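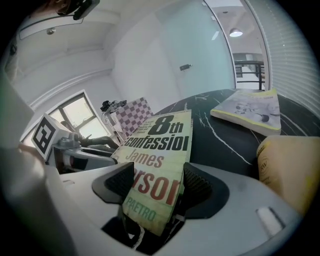
Tadeo Alarcón在读完测试初稿之后回信说，夹爪比较这种事，他见过的报告大多在挑选物件那天就写好了结论，剩下的工夫都花在让曲线看上去像是意外得来的。他还问，能不能有一家公司把掉在桌上的东西也写进新闻稿。

Prarkholm决定试一试。

Prarkholm发布手持夹爪指垫与控制器比较测试结果，并公布全部失败记录

2020年12月31日，Prarkholm发布

Prarkholm今天公布其手持夹爪比较测试的完整结果。测试在同一种手持夹爪机身上进行，比较两种指垫、两种镜头安装方式和两套控制器，使用60种日常物件，每种配置完成300次抓取。公布的内容包括汇总表、逐次记录、测试规程，以及一份题为《掉落清单》的附件。最后这份附件比前面几份加起来还长，市场部起初希望把字号调小一些，后来同意维持原样。

参与比较的指垫一种是Uster，黑色硬质橡胶，棱角分明，内侧有细密纹理；另一种是Escobar，浅色软胶，表面光滑，受力后会顺着物件的形状凹下去。控制器方面，一套是公司沿用至今的旧控制器，另一套是Gurkska，即明年准备随新机身一起交付的那一套。Uster、Escobar和Gurkska都是Prarkholm自己的产品，所以无论哪一方输了，输的都是我们。这一点让测试期间的会议比往年安静。

结果摘要

先说结论，方便只读前几段的人。

在硬质、扁平、带棱边的物件上，Uster指垫明显占优。在圆形、易变形和表面有弧度的物件上，Escobar指垫占优，而且优势比我们内部预计的大。在两者之间的那一大片物件上，差别小到不足以支持任何一张海报。

控制器的比较结果较为清楚。Gurkska在接触物件之后的握力变化更平缓，纸杯和薄壁容器的压痕明显减少；旧控制器则闭合得更快，操作者普遍觉得它“听话”，同时也承认它捏扁的东西更多。听话与捏扁之间的关系，报告第二部分有详细讨论。

镜头安装方式的比较没有得出我们希望的结论。把镜头前移，指尖看得更清楚，背景看得更少；把镜头后移，情形相反。测试组花了不少时间确认这件事，现在可以负责任地说，确实如此。

为什么要拿一本旧书来测

60种物件里，有一类在规程上写作“纸质装订物”，通俗地讲就是书。测试组使用的平装书都来自二手渠道，其中包括一本封面磨花、微微起皱的《8th Confession》。选旧书有一个技术上的理由：新书的切口平整，封面硬挺，夹起来几乎不出错，拿来测试等于给自己发奖状。旧书则不同，封面有折痕，书脊有自己的主意，纸页在受力时会彼此滑动，夹爪捏住的究竟是一本书还是两张封面，有时要到抬起来才知道。

为此规程里单列了一个书本专项。操作者须用手持夹爪把书竖着夹住，抬离桌面，保持片刻，再竖着放回去。“片刻”在规程初稿里没有定义，结果有人数得快，有人数得慢，还有人在心里默唱一段歌。定稿改用提示音，提示音又被投诉难听，于是换了一种同样难听但声音较小的。

书本专项另做了100次，不计入前面的总数。装Uster指垫时，100次里有75次完整完成，其余的多数败在放回这一步：书已经站稳，夹爪松开时指垫的纹理轻轻带了一下封面，书便倒了。装Escobar指垫时，完成的次数不到前者的一半，主要问题是软胶在扁平封面上缺少支撑，书会绕着夹持点慢慢转过去，转得很有耐心。

测试组曾就“书倒下之后靠在夹爪上，算不算站着”争论过整整一个上午。最终规定：不算。赞成算的一方要求把不同意见写进报告，已经写进去了，在脚注里。

测试是怎样做的

测试在一间临时腾出来的房间里进行，桌子是黑色大理石圆桌。选这张桌子的人认为它够重，不会晃。没有人考虑到它会反光，而反光对镜头曝光的影响，后来占去报告整整一节。我们建议有意重复这项测试的同行换一张哑光桌面，或者像我们一样，把反光当作一项额外的测试条件，并在项目说明里写得像早就计划好的。

每一轮开始前，操作者先核对机身编号、指垫型号和控制器固件版本，再做镜头标定。标定完成之后才可以碰物件。这条规定来自10月的一次教训：当时有一整轮数据看上去好得出奇，测试组高兴了一阵，然后有人发现指垫装的是另一种型号，记录表上写的却是前一种。那一轮数据全部作废，记录保留在附件中，供各位参考一个错误可以有多漂亮。

物件的摆放位置由抽签决定，操作者不得自行调整。这一条执行起来比听上去困难。人看到一个摆歪的杯子，手会自动伸过去把它转正，转完之后真诚地表示自己没有动过。规程因此要求摆放者与操作者由不同的人担任，并且摆放者在摆完之后退到伸手够不着的地方。

操作者每完成一小段就换人。手持夹爪的重量在说明书上看起来很轻，说明书没有说的是举到什么时候。报告列出了同一操作者在一段测试前后的成功率变化，两种指垫、两套控制器都在下降，下降的幅度相差无几。换句话说，对结果影响最稳定的一个变量是胳膊。胳膊目前不在我们的产品线上。

成功与失败的判定

业内对“抓取成功”的说法相当宽松。有的把夹住算作成功，有的把抬起来算作成功，也有的只要东西在录像结束前没有落地就算。Prarkholm往年的资料里，这几种说法都用过，取决于那一年哪种比较好看。今后统一采用下面的判定方式：

物件被夹住，离开桌面，在提示音结束前没有滑动到需要操作者补救的程度，随后放回指定区域，姿态与规程要求一致，记为完成。

中途掉落，记为掉落。

中途没有掉落，但操作者用另一只手扶了一下，记为掉落，并注明“扶”。

物件完好地放回，但留下可见压痕，记为完成，同时计入压痕表。

物件完好地放回，操作者说了不适合写进记录的话，记为完成，不另作说明。

按照这套判定，我们去年宣传册上的一项数字已经站不住了。宣传册已从网站撤下，印好的那部分目前用来垫桌脚之外的各种东西，桌脚倒是很稳。

关于指垫

Uster的长处在于边缘。硬橡胶的棱角可以探进书页与桌面之间，也可以卡住盒盖、尺子和遥控器的侧面。细纹理在干燥的纸面上表现很好，在光滑塑料上表现尚可，在沾了水的玻璃上，报告用了“有限”这个词，测试组原来用的词更短。

Uster的短处同样在于边缘。夹圆形物件时，两侧的接触面很窄，物件稍一转动，接触就从面变成线，再从线变成一声响。测试用的圆柱形容器里，有几只对此印象深刻。

Escobar的情况大致相反。软胶能包住弧面，夹水果、瓶身和毛绒玩具时几乎不需要操作者瞄准，新手上手很快。代价是它对尖锐物件缺乏抵抗力，也容易沾灰，沾了灰之后摩擦力下降，需要擦拭。测试期间，擦拭Escobar指垫所用的时间单独计时，结果列在附件里，产品部请求读者不要先看那一页。

有客户问过，能不能一侧装Uster，另一侧装Escobar，取两家之长。测试组试了。结果两家之短也一并取到了：软的一侧下陷，硬的一侧顶上来，物件被推得偏向一边，操作者的手腕跟着偏，最后整个人都有些偏。混装配置不在正式比较之列，相关记录放在附件末尾，措辞较为克制。

关于控制器

Gurkska的主要改动在闭合的后半段。旧控制器从开始闭合到达到设定握力，走的是一条干脆的直线；Gurkska在检测到接触之后放慢，再逐步加力。对纸杯、空易拉罐和薄壁塑料盒来说，这点放慢很值钱。对急性子的操作者来说，这点放慢像是在排队。

测试问卷里有一题请操作者用自己的话形容两套控制器。旧控制器收到的形容有“痛快”“利索”和“像关车门”。Gurkska收到的有“稳”“客气”，以及“它在想什么”。研发部认为最后一条属于正面评价，其他部门保留意见。

根据问卷结果，Gurkska将增加一个可调选项，让用户自行决定接触之后的加力速度。默认值维持测试中使用的设定。调到最快一档时，它的表现与旧控制器十分接近，包括纸杯那部分，请用户自行斟酌。

报告还记录了Gurkska的一个缺陷：在连续快速开合时，偶尔会把指垫自身的弹性误认成物件，于是对着空气小心翼翼地加力。装Escobar指垫时出现得较多，装Uster指垫时较少。新固件正在修正这个问题。修正完成之前，建议在两次开合之间稍作停顿，夹爪和人都能喘口气。

关于镜头

两种安装方式用的是同一款广角镜头。广角的好处是指尖、物件和房间能同时收进画面，坏处是房间也确实收了进来，连天花板都是弯的。前移方案更适合需要看清接触细节的任务，例如夹书脊、捏拉链；后移方案更适合需要定位和双手配合的任务，因为另一只夹爪的位置更容易一直留在视野里。

我们原本打算在新闻稿里宣布推荐方案，草稿中为此留了一个空行。比较之后，这个空行仍然空着。新机身将同时保留两组安装孔，由用户自己选。机械组指出，多出来的一组孔会增加加工成本；财务组指出，机械组去年也是这么说的。

双手任务方面，测试组补做了一小批配合抓取，一只夹爪扶住物件，另一只夹爪取放。样本太少，不足以下结论，报告只列过程，不列比率。有一点值得先说：两位操作者分别拿一只夹爪时，配合得不如一位操作者拿两只。事先讨论谁先动手，帮助不大；事后讨论是谁先动的手，帮助更小。

对Tadeo Alarcón意见的答复

Tadeo Alarcón在初稿意见中提出了几点批评，征得同意后，我们在此逐一答复。

他认为物件清单偏向办公桌，厨房物件太少。意见成立。清单最初是在办公室里拟的，拟的人抬头看见什么就写什么，其中订书机出现过两次，第二次出现时换了个名字。定稿已经补入厨房物件，重复的那一项已经删去，相关抓取按新清单重做。

他认为操作者都是公司员工，熟悉设备，结果会偏高。意见部分成立。操作者当中有几位来自行政和仓储，测试之前没有用过手持夹爪。他们的成绩单独列出，在Escobar指垫上与研发人员相差不大，在Uster指垫上差得多一些。还有一位仓储同事在书本专项上胜过了全体研发人员，此后每逢路过研发部都走得很慢。

他认为“放回”不应当与“抬起”合并计分。我们考虑之后维持合并计分，但在逐次记录里分列了两个步骤，读者可以自己拆开来算。拆开之后，各种配置都会好看不少，这也是我们选择合并的原因。

他最后写道，希望下一次有人把夹爪交给一个着急出门的人来测。这一条正在评估。

供货与升级

Uster与Escobar指垫继续分别供应，可以装在现有机身上，更换时无需拆开外壳。购买新机身的用户可以任选一种作为随机指垫，另一种另购。公司曾考虑两种都随机附送，供应链部门听完以后要求给他们一点时间。

Gurkska控制器将随新机身交付，现有机身可以通过更换控制板升级。升级之前请先备份自定义的握力设定，升级程序不会保留它们，我们已经为此收到过内部投诉，投诉人包括写升级程序的人。

旧控制器在现有机身上继续获得维护。喜欢“像关车门”的用户不必急着更换，只是请对纸杯好一点。

如何取得报告

完整报告、逐次记录与测试规程可向Prarkholm资料室索取，电子版不收费。逐次记录按物件分类，包含指垫型号、控制器版本、镜头位置、判定结果和操作者代号。代号是随机分配的，操作者自己多半已经认出来了。

欢迎同行用同样的规程重复测试，也欢迎更换物件。如果得出与我们不同的结果，请附上桌面材质，并说明书是新是旧。来信请注明“掉落清单”，以便与购买咨询分开处理；上一次没有分开，一位询价的客户收到了一份详尽的摔杯记录，据说看得很认真，随后订了Escobar。

关于Prarkholm

Prarkholm设计并制造手持夹爪、指垫和配套控制器，供机器人研究与自动化开发使用，产品包括Uster硬质指垫、Escobar软质指垫和Gurkska控制器。公司往年的新闻稿可在资料室查阅，其中关于成功率的部分，请以本稿的判定方式重新理解。

媒体联系：Prarkholm新闻处。采访如需现场演示，请提前告知希望看到的物件。玻璃制品请自备。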